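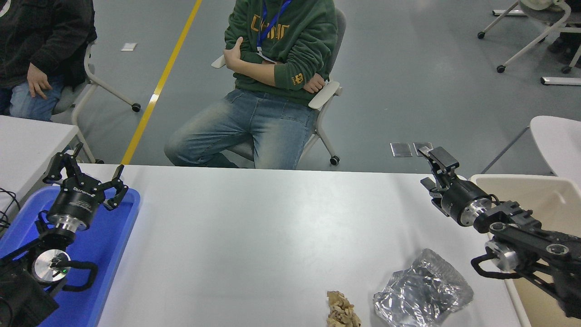 Foil and the brown clump on the white table, blue tray left, cream tray right.

Oct 9, 2019

Sorting table again today. I've been meaning to write up the tray business for ages, so here goes before I forget half of it (again).

We're on the white table now and I like it so much better! The old bench top was a speckled grey and you'd lose a scrap of foil on it the second you looked away. On white, the crumpled stuff shows up nicely, even under the overhead lights, though the foil does throw a bit of glare. I might try turning off the row nearest the door. Asanka says leave the lights alone until we've finished this batch, and fair enough, I'd only have to redo my notes.

Trays: blue and cream, one on each side. I wanted two colours you could tell apart from across the room, and these were what the Marholm order came with. The rims on the cream one are tall, which I grumbled about when it arrived, but light scraps don't hop out over the side when somebody opens the door, so I take it back.

The brown clump is giving me grief. It's so rough and flaky that I can't remember if it came out of the paper bag or the food bag, and I didn't label it. My own fault. Asanka Seneviratne had a squint and voted paper, I'm leaning toward dried food, and it goes down as "unknown, brown" until one of us wins. Flakes on the table are a pain either way, so wipe down between rounds please, with the dry cloth and not the blue spray (it leaves streaks).

Foil rule, for anyone picking this up: scrunch it loosely. A tight ball rolls, and then you're on your hands and knees under the second table with the cables. Ask me how I know.

Plan is 22 rounds with the foil and the brown thing as a pair, then swap in the Luvura wrappers. I want a fresh sheet of foil every six rounds, it goes flat and tired after that.

To do: order more foil, label the bags (me!), find the lid for the cream tray, ask Kumarasinghe if they still have the small bins we looked at in July.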